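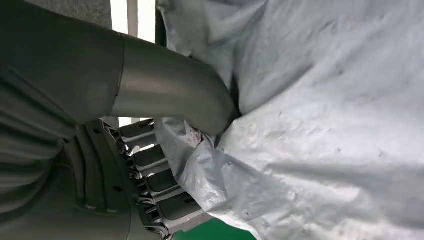
NIGHT FLOW AND LEAKAGE IN SMALL WATER NETWORKS
Speaker notes

1. Opening (keep short)

Say what the talk covers: how a small utility can use night flow readings to find and rank leakage without buying a full network model. Say what it leaves out: customer-side leaks, pricing, and anything to do with treatment losses.

Ask for hands. Who reads zone meters daily? Who reads them only when the bulk account looks wrong? Adjust the pace of section 2 to the answer.

2. Why night

Demand in a residential zone falls to its lowest between 2 a.m. and 4 a.m. Most of what still passes the zone meter in that window is leakage, plus a small legitimate use: toilets, ice makers, shift workers, the odd bakery. Pressure is highest at the same time, so the leaks themselves are running harder than they do in the day.

Define the term before using it again. Minimum night flow is the lowest sustained flow into the zone, averaged over an hour. A single low reading is usually a meter artefact and should be thrown out.

Write on the board:
net night flow = minimum night flow less allowance for legitimate night use

Warn that the allowance is the weak part of the sum. If it is set too high, real leakage disappears into it.

3. The Uststead network

Background for anyone who has not worked in the district. One service reservoir at Skasska, gravity fed, old cast iron in the centre and PVC on the newer streets. The network is split into 8 zones. The smallest has some 300 connections and a single inlet, and it is the one used in the worked case.

Before the zones were metered, the only figure available was the reservoir outlet. It showed that loss was high. It could not show where. 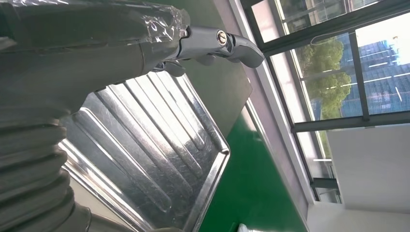
P. Frandsen

4. Proving the zone boundary

Spend time here. Most bad night flow figures come from a boundary valve that is not fully shut.

Procedure used at Uststead:
Walk every boundary valve against the plan. Correct the plan first.
Close the boundary and fit pressure loggers on both sides.
Shut the inlet for a few minutes in the early morning.
Pressure inside the zone should drop quickly. If it holds, water is coming in from somewhere else.

In the worked zone, the pressure held. The plan had left off a cross-connection beside the old dairy, laid as a temporary feed and still live. All of the night readings up to then had to be discarded. State this plainly, people ask.

Notify customers before the test. Dialysis patients at home get a phone call and a confirmed answer, and the test does not go ahead until both are logged.

5. Logging

The Finov loggers were set to record every 15 minutes. That is coarse but the batteries last the season. Check three things on download: clock drift, pulse value, and missing records. Daylight saving caused trouble. Keep all loggers on standard time through the year and convert in the spreadsheet.

Do not draw anything from one night. Use a full week at least, and leave out Wednesday if the hydrant flushing crew is working the zone.

6. Step testing

Once net night flow is known to be high, close the zone down section by section from the far end and watch the inlet meter. Each closure should produce a small fall. A large fall marks the section with the leak.

(Draw the staircase. Label the big step.)

In the worked zone, one section accounted for 40 per cent of the net night flow. It was a short length of cast iron under a gravel lane. Ground surface dry, no complaints on file. The loss was draining to a stormwater pipe.

Mention old valves. Some will not reopen after being closed for the first time in decades. Have a fitter and spares on site, and do not step test the night before a public holiday.

7. Pressure

Leakage rises with pressure. For rigid pipe with round holes the relation is close to a square root. For plastic pipe with splits it is steeper, as the opening grows under load. If the audience is mostly engineers, give the exponent form. Otherwise say that a modest cut in night pressure saves more than expected on plastic mains.

Check the highest property in the zone before setting any target. Fire flow comes ahead of savings.

8. Ranking repairs

Rank by net night flow per connection, then by cost of access. The ranking used at Uststead is redone each February, after the summer peak. Repairs under sealed road are held for the resurfacing program where the flow allows it.

9. Likely questions

Acoustic loggers: useful on metal, poor on plastic, buy after zone metering.
Smart meters: they replace the night use allowance with a measured figure, provided the clocks agree.
Labour: the step test took two crew and one night. The boundary work took much longer.

Handout has the spreadsheet layout and the customer notice wording.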